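Home | Posts | Workshop | About | Contact

The day the gripper wouldn't let go
5 min read

I promised I'd write up what happened with the washing machine job, so I've made a pot of tea and I'm doing it now, before I forget which cable was which. 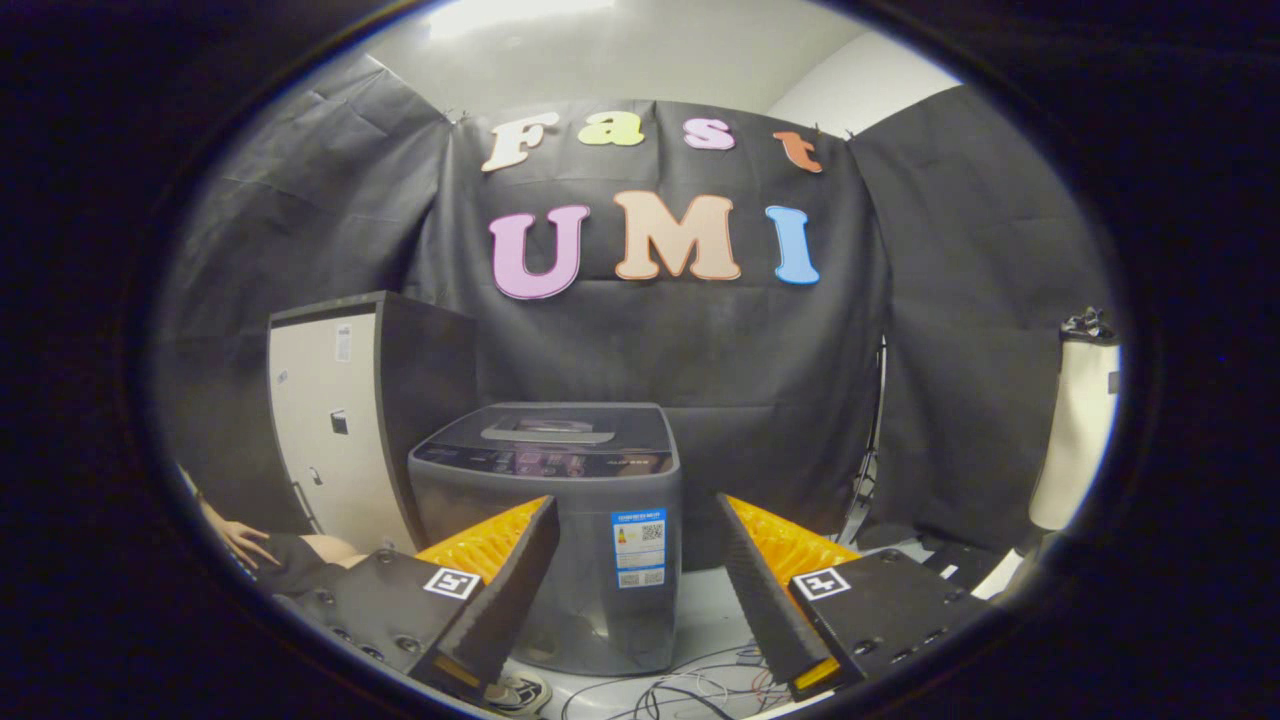 So, it was October and we were in our second week of laundry recordings. You squeeze the handle, the soft fingers close, you lift the lid or press a button, you let go, you do it all over again. Our target was 200 good runs and I'd got to number 36 when I relaxed my hand and the fingers stayed shut. Not jammed solid, just slow, like a door with a tired spring. I gave it a shake (very scientific) and they opened, so I carried on. Silly me!

By run 75 I was having to prise them apart with my other hand. Ashok, who was watching the numbers on the laptop, shouted across that the opening width was all over the place, and in the same moment I stepped back to look at him and caught my heel in the cables. I didn't go right over, I sort of sat down hard against the washing machine with the gripper still in my fist, and my thumb was between the jaws when they finally decided to close. It hurt! Nothing broken, but I had a lovely purple nail for weeks and I couldn't do up my coat buttons.

Selma made me sit down and then took the thing to bits on the kitchen table. The slide inside had picked up grit, and one screw had worked its way out far enough to rub on the rail. You could see a bright scratch where it had been catching. She'd tightened that same screw at Galora in the summer and put a note in the log, which I hadn't read, so that one's on me.

The worse bit was the data. Dragica went back through everything from 36 onwards and the widths were wrong in nearly all of it, so we binned the lot. An afternoon's work gone, and my thumb with it.

We've changed a few things. There's a dab of threadlock on every screw in the slide now, and whoever is holding the gripper opens and closes it ten times before starting and says out loud if it feels odd. Cables get taped down before anyone picks anything up. Ashok wants a beep when the width drifts and I've said yes as long as I can choose the beep.

I'm still cross that I kept going after that first sticky run. If you use one of these and it feels different in your hand, put it down and have a look!

Next week we're back on lids and buttons, starting again from run one. Kastriot has offered to do the first 80, bless him, and I'm going to let him.

Recent posts
Moving the kit to Caltham in one small car
Soft fingers: which ones have lasted
Lambros tries to fold a fitted sheet
What I keep in my tool bag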